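Flulen Tidy-Up

The Flulen Tidy-Up is a household robotics challenge for student teams, run every July by the Flulen robotics club. I've been asked to write this entry for the club wiki because I've been a team member, a timekeeper and (for one very long afternoon) a scorer, so please forgive the first person. Erlinda Salazar has promised to make it sound more like an encyclopedia later on. Until then you've got me.

Overview

Teams have to get a robot to do ordinary tidying in ordinary rooms. There's no racing, no ball and no bashing other people's machines. The tasks are things like picking up a cloth, straightening a pillow, or putting a cup back on a shelf, and each team gets 8 minutes per task. You'd think that was loads of time! It's gone before you've found the corner of the towel.

Each team has two people at the controls and as many as it likes helping with code, repairs and snacks. Swapping drivers halfway through a task is allowed, but it costs you points, and in my experience it also costs you a friendship for the rest of the day.

History

The challenge began as an end-of-term project set by Roland Holroyd, who taught the evening class that most of the first members came from. He wanted a final task that couldn't be solved by clever wheels. The original version had just the one job, folding a tea towel on a desk, and not a single team finished it. Roland gave everyone a pass anyway and set the same thing again the following year.

Mylene Bautista took over the organising after that and wrote the rulebook we still use, now with a great many crossings-out. She moved the tasks off desks and into furnished rooms, which changed everything. A desk is flat and sits at a sensible height. A sofa is low, soft and curvy, and it gives a bit when you lean on it.

The sofa task

This is the one everybody remembers, and it's my favourite by miles. A cloth is left on a sofa in a heap and the robot has to pick it up, fold it and lay it over the armrest. The rules say nothing about which way the heap should face, so every attempt starts differently, and teams are not allowed to touch the cloth before the clock starts (looking is fine, and people look for ages).

The hard bit is the first pinch. If the fingers close too high, you get air. Too low and you're pulling at the seat. Our old team, Kivel, used to come in flat along the seat with the thumb leading, and I still think that's the best way to do it, though Bit-na Choo of team Rautiainen will tell you that you should come straight down from the top and take whatever you get. She's won it twice, so I suppose she has a point.

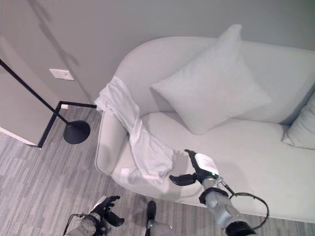
The sofa task: right gripper just above the seat, close to the edge of the cloth.

Colour matters more than newcomers expect. A white cloth on a pale grey sofa is a rotten thing to ask of a vision program, and a good half of the chatter in our workshop evenings is about shadows. Folds make little grey shadows, cushions make little grey shadows, and your software has to decide which is which. Divina Calimlim wrote a tool called Jikex that looks for creases instead of outlines. She shares it with anybody who asks, and most of the current teams have some version of it tucked away in their code. Ours had 3,000 lines of our own stuff wrapped around it, most of which we could happily have deleted.

Scoring

A perfect run across all the tasks is worth 200 points. The sofa task carries the largest share, split between lifting, folding and placing. You keep your lifting points even if the fold goes wrong, a rule that came in after a team held a lovely clean towel in the air until time ran out and scored nothing for it. There was a bit of shouting that year.

Points come off for knocking furniture, for dragging a pillow on to the floor and for pulling any cable tight. That last one catches people out all the time. Leave some slack at the wrist, and then leave a bit more!

Practice and preparation

Most teams start practising in spring and meet in the evenings, usually from half past six until somebody's parents ring. The club's advice to beginners is pretty simple. Drive by hand first and get a feel for how the arms reach over a low seat before writing any code at all. Practise with a cloth you've washed a few times, as new ones are stiff and behave much too nicely. Try it with a towel, a pillowcase and something thin, and write down what went wrong each time while you still remember.

We also tell people to practise with the hand they aren't using. It's very easy to concentrate on the right gripper and forget that there's a left one hovering down by the carpet, and when you finally need it for the fold it's nowhere useful.

Related activities

The club runs a shorter winter version with one task and no scoring, meant for people who want a go before joining a team. Roland still comes along to that one and still sets the tea towel.

See also: Jikex; Kivel (team); Rautiainen (team); Workshop evenings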